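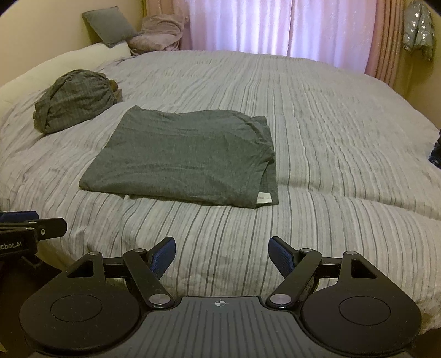 Last changed: August, in the evening (corrected the number of accepted examples)

I promised to write again when the shirt folding part was finished. It is not finished, but I have 456 accepted examples now and I think it is enough to say something.

For readers who came here first time: I collect demonstrations at home for a project called Toma. The goal of Toma is a learning system that can take care of clothes in a normal bedroom, with a normal bed and normal daylight. My part is only the examples. I hold the gripper in my hand, I do the task with it, and the recording goes to the people who train the model. They sit in Jekbridge and I sit in my apartment, so most of our talking is by written comments, and I learned much English from these comments.

The target for this task is 1070 examples. When I agreed to this number I did not think well about what it means for one person with one bed.

The first thing I want to write about is the surface. In the beginning I worked on a table, and everything went nicely. A table is hard and flat, and when you press the finger pads down, it pushes back. On a bed with a duvet it is different. The duvet on my bed is quilted, white with thin grey stripes, and it is never flat. When I come down with the pads to take the edge of a T-shirt, the duvet goes down also, and sometimes I take the shirt and a piece of duvet together. In my first week on the bed I threw away many recordings for this reason. Later I was told to keep some of them, if I noticed the mistake, opened the pads and tried again in a calm way. The model should see how to recover. So now I have a separate folder for these, and I write one line of comment for each.

The second thing is the color. I like dark clothes, so most of my T-shirts are grey or black. On a white duvet they are easy to see, but inside the dark grey the folds disappear. When a shirt is folded, I look for small things: the hem, which is a little lighter, or the white care label that comes out at the corner. I started to use the label as my sign for which side is which. Then I got worried that the model will learn the same habit and will be lost when the label is hidden inside. I asked about it, and the answer was to mix. Now I try to end some folds with the label visible and others with the label inside.

There is also a question of what else should be on the bed. My idea was to clean everything away before each recording, because I was taught that a good experiment is a clean one. The instructions say the opposite. They want other garments near the work, crumpled, not arranged. They want the pillow and the cushion to stay where they are, and the curtains to be as they are. It was hard for me at first to leave a mess on purpose - my mother would not believe it - but I understand it now. A home where only one T-shirt lies on the bed does not exist.

The window gives me the most work. My curtain behind the bed is sheer, and when the day is bright the curtain is very bright too. I check the exposure each time before I begin. I prefer the morning until 11, and then again after 4. I did 2 sessions late in the evening with only the lamp, and they were accepted, so the lamp is allowed.

Some notes for people who also do this kind of work, because I got a few letters about it:

Begin each recording with the pads fully open. I forgot this often, and it makes the start of the examples different without any need.

Do not go too fast. After 400 examples my hand knew the movement and I became quick and a little careless. The reviewers from Bramix, who check the recordings, sent back almost a full day of mine.

Change the place of the shirt. I was always putting it in the middle of the bed and did not notice.

Rest your wrist. I use a timer.

After the shirts there should be a new task with towels, under the name Hundutar. I have not seen the instructions yet. I hope towels are easier, they have four corners and no sleeves, but I also thought that the bed would be easier than the table because it is bigger.

Tomorrow I continue with the long sleeves.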